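Monday, gone ten at night

Legs like wet string. Shayne talked me into the long way up Lund again and I said yes before I'd even had a coffee, which serves me right! We set off at 7 with Tipene and his enormous rucksack (a whole fruit cake in there, plus a flask of soup) and the fog didn't lift until we were past the second gate. Then the whole valley opened up, all that September bracken gone rusty, and I forgave everybody.

Lina rang while we were eating. She's got the job in Eltard! She starts in three weeks and has nowhere to live yet, so I've offered her the box room, and now I'll have to find the floor of it. I was so pleased I dropped my cake in a puddle. Tipene says he's seen worse things eaten.

Bus home was 20 minutes late, 49 steps up from the stop, and I felt every single one of them. Bath, beans on toast, second bath.

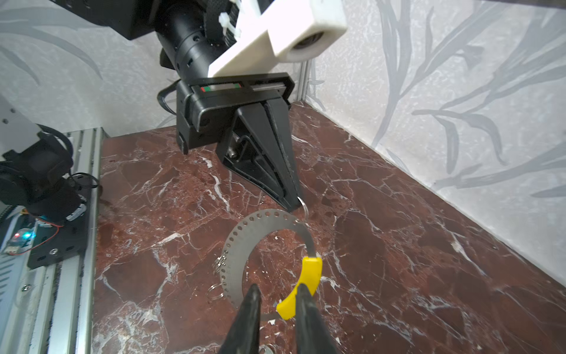
*Leafy wallpaper and red marble. I do like those greys.*

Still haven't settled on a paper for the hall. Yaowalak says go bold and she's usually right, but I'll sleep on it. Must ring Mum tomorrow and find my other glove.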